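**Tópico: Os braços chegaram à nossa sala, e agora?**

**zinhle_m**
Boa tarde a todos! Trabalho no apoio às salas de formação da Lestier, em Rimville, e desde julho temos dois braços a treinar as tarefas pequenas que eram nossas: arrumar o material, apagar os quadros, pôr cada coisa no sítio. Confesso que comecei desconfiada e que agora já lhes dou os bons-dias (a sério!). Mas as minhas manhãs mudaram muito, passo mais tempo a preparar a bancada do que a arrumar salas, e gostava de saber como foi com vocês.

**ruan.mokgethi**
Olá, Zinhle, que bom ler-te por cá! Na Troreo passámos pelo mesmo. Primeiro o pessoal ria-se, depois veio o medo pelos turnos, e no fim o que custou mesmo foi mudar os horários. Consegues mostrar o posto?

**zinhle_m**
Claro que sim, com todo o gosto:

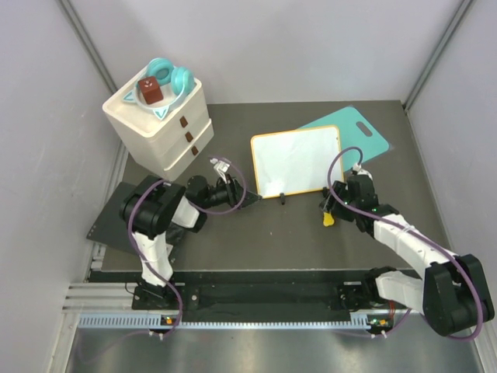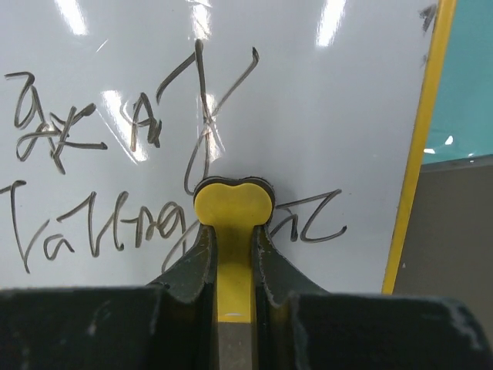

*Fotos publicadas por Zinhle Matlala, apoio às salas, Lestier (Rimville)*

O apagador amarelo é o que me dá mais que pensar. Para mim é um gesto sem história nenhuma, e para a máquina é preciso acertar na pega, no encosto e na força. Fiquei com mais respeito pelo meu próprio pulso!

**petronella_m**
Desculpa, querida, mas eu não vou nessa ternura toda. Apagar o quadro era o momento em que eu falava com os formadores e ficava a saber o que faltava para a tarde. Se me tiram isso, fico a par das coisas por onde? Ninguém põe essa conversa no plano de automação.

**ruan.mokgethi**
Percebo-te, Petronella, mas discordo um bocadinho. Nós marcámos cinco minutos com os formadores às 16h e hoje sei mais do que sabia antes, quando apanhava as coisas no corredor.

**petronella_m**
Cinco minutos marcados são uma reunião, Ruan. Eu gostava era do corredor :)

**lungile_mabaso**
E a formação? A nós prometeram quatro sessões e tivemos duas. Zinhle, pede isso por escrito antes que mudem as funções!

**zinhle_m**
Obrigada pelo aviso, Lungile, vou pedir já amanhã. E levo também a questão da Petronella, que me deixou a pensar. Depois venho cá contar o que responderam.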